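4.2 The Saturday open day

The second part of our study took place at the Aidoo house in Ulville, where visitors came by one Saturday to watch the arms at work in an ordinary kitchen. We had hoped for a friendly handful, and more than 6 families turned up – a real pleasure, though it made the hallway rather tight!

Ekua Mensah welcomed each group and Kieran Sowerby ran the two arms. Figure 2 gives the layout at the sink, with one arm over each basin and a bowl and fork on the counter between them.

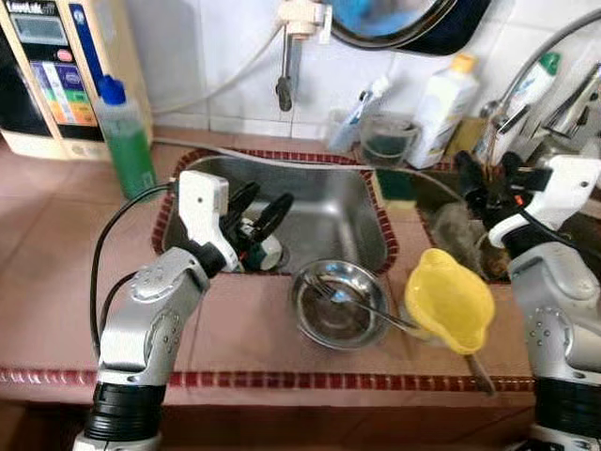

Page last changed: May, by Dela Tsikata

Figure 2. The two arms at the double sink.

We let people stand wherever they liked and ask whatever came to mind, and many of them (the grandparents above all) wanted to talk about their own dishes before they talked about ours. Yao-tsung Yu wrote down these remarks as they came, and we are very grateful for his patience. The question heard most often was how the fingers manage in a deep steel basin, where the light comes back off the walls.
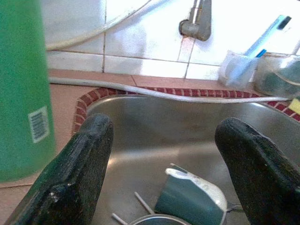
Etornam Ansah answered it by letting visitors choose the next thing to be picked up, and this did more for the mood of the room than the short talk we had prepared at Stunum. Their choices are listed by group in Section 5.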